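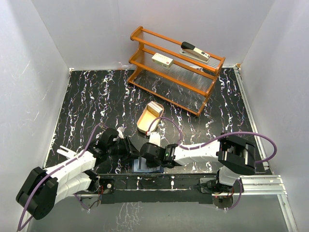 Seasonal Stockroom and Returns Assistant
Nesby Home & Leisure, Kohlhase Road warehouse
Part time, fixed term, evenings

Nesby sells housewares, small storage pieces, stationery and family games through its own website and through two stores in the Flundard area. We are hiring returns assistants for the period after the holidays, when most of the year's returns reach us. The contract starts in January and runs until the backlog is cleared. Last year that took until the middle of March.

What the work is

Customers send items back in all kinds of packaging. You will open parcels, match each item to its order number, check it against the grading sheet and put it in the right stream: back to stock, discount shelf, repair or recycling. Most items take a few minutes. Sets with many parts take longer, and we would much prefer that you take the time than send an incomplete set out again.

Returns are logged on a system called Gadgate. It is an older program and fairly slow, but it is not hard to learn. You will be trained on it during your first week and paid your normal rate for the training.

Other tasks on a normal shift:

Breaking down cardboard and taking it to the baler area (you will not operate the baler)
Refilling label rolls and packing tape at the benches
Moving graded stock to the shelves by cart
Answering short questions from the customer desk about what came back and in what state
Sweeping your own bench area at the end of the shift

There is no selling in this job and no phone work.

Hours

Shifts run from 4:30 p.m. to 9 p.m. You can work three, four or five shifts a week. Tell us in your application which you want. We set the schedule two weeks ahead and try not to change it after that. The break is 20 minutes and is paid.

What we ask for

You must be 18 or older and able to stand for most of a shift. Some parcels are heavy, and anything marked with a red label is a two-person lift. You should be able to read small print on labels and write a clear short note in English.

Warehouse experience is useful but not required. Several people on the current team came from restaurants, schools and grocery stores. Patience with small parts and careful record keeping count for more with us than speed.

Pay and other terms

Pay is hourly and goes out every two weeks. The rate is printed on the application form, along with the evening supplement. Anyone who stays to the end of the contract receives a completion payment of 200 dollars. Staff discount applies from the first day, on both new and discount shelf goods.

Parking is free at the Kohlhase Road lot. The last bus toward central Flundard leaves the stop across from our gate at 9:20 p.m.
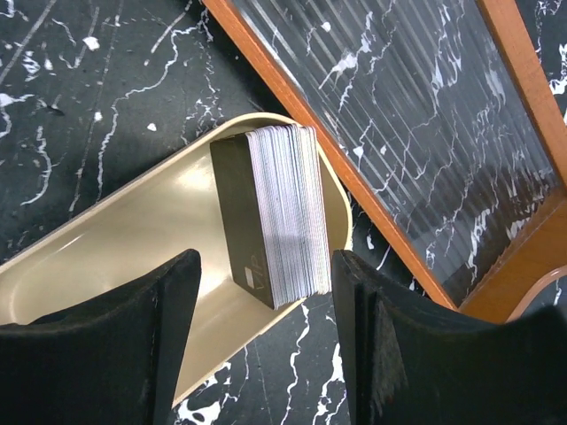 Can I apply if I already have a daytime job?
Many of our evening staff do, and it is fine with us as long as you can be at your bench by 4:30 p.m. on the shifts you accept.

How to apply

Fill in the form on the Nesby jobs page or pick up a paper copy at the front desk of either store. A resume is welcome but you can leave it out. Please list your last two jobs, or a school or community reference if you have not worked before.

We read applications in the order they arrive and reply to all of them. If you are invited in, the visit takes an hour: a short talk, a walk through the warehouse and a practice round of grading at a bench. Wear closed shoes – we cannot let you onto the floor in sandals.

Applications close when the places are filled. If you applied last season, please fill in a new form and write "returning" at the top.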